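Atalness Residents' Board — Communal Kitchens and Stores
Topic: Dry goods in jars, labelling and placement
Thread 2761

Jirkosora
Posted Tuesday, 09:14

Members are asked to comment on the draft guidance for dry goods before it goes to the house meeting in March. The draft proposes that rice, grains, sugar, salt and similar goods be moved out of their paper or plastic packets on arrival and kept in lidded glass jars. Each jar would carry a label giving the contents and the date of filling. Packets would no longer be kept open on the shelves in the Navwood kitchen.

Comments on the wording are welcome. Comments on the cost of the jars belong in the budget thread.

Navwood_Stores
Posted Tuesday, 10:02

The stores group supports the draft in general. We have one reservation, which concerns the white goods. Salt, caster sugar and some kinds of rice look very much alike through glass, and a label on the lid is of no use once two lids have been exchanged. We would ask that the label be fixed to the body of the jar in every case. 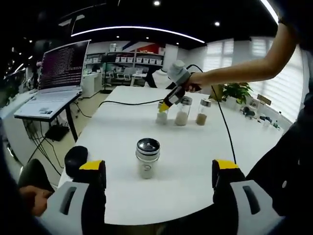
We would further ask that jars with pale contents be kept apart from one another on the shelf, with a darker grain between them where possible. Brown grains are rarely mistaken for anything else and make a sensible divider.

Vasconcelos
Posted Tuesday, 10:40

I must disagree with the last point. Arranging jars by colour will please the eye for a week, after which residents will put them back wherever there is a gap. The present arrangement, by how often a thing is used, has served the kitchen well. Sugar and rice are at the front. Barley is at the back, where it has always been.

I agree that labels should be on the body of the jar.

Atalness_House_4
Posted Tuesday, 11:25

House 4 adopted jars last year and can report as follows. Metal lids keep well and are easily wiped. Lids with a knob cannot be stacked, and this should be stated in the guidance so that shelf heights are measured before anything is bought. We lost the use of one shelf for this reason.

We also found that filling is best done at a table, with the jars set out in a row and well spaced. When it was done at the worktop, a good deal of rice ended up behind the cooker.

Jirkosora
Posted Tuesday, 11:51

Thank you. The point on knobs will be added under section 4. May I ask House 4 whether the jars are washed between fillings or simply topped up?

Atalness_House_4
Posted Tuesday, 12:08

Washed, and left open overnight to dry. Topping up was tried and given up. The old grain stays at the bottom and the date on the label ceases to mean anything.

Vasconcelos
Posted Tuesday, 13:30

Washing every jar at every filling is excessive for salt and sugar. I would accept it for grains and flour. The stores list shows 103 jars across all the houses, and somebody will have to dry them.

Navwood_Stores
Posted Tuesday, 14:17

Our kitchen holds 38 of those. We would manage, provided that filling days are spread over the month — one shelf at a time would be enough. We would not support a separate rule for sugar. It takes up damp readily, and a jar that has gone hard is more trouble to clean than one washed in good time.

On placement, we are content to withdraw the request for a darker grain between pale ones if the body labels are agreed and are written in large letters.

Vasconcelos
Posted Tuesday, 14:45

Agreed as to the labels. I maintain my objection on sugar and ask that it be recorded.

Jirkosora
Posted Tuesday, 15:20

The objection is recorded. Section 2 will now read: "Labels shall be fixed to the body of the jar and shall state the contents and the date of filling in large letters." Section 3, on washing, remains open for comment until the end of the week. House 4 is asked to send its shelf measurements to the board before then.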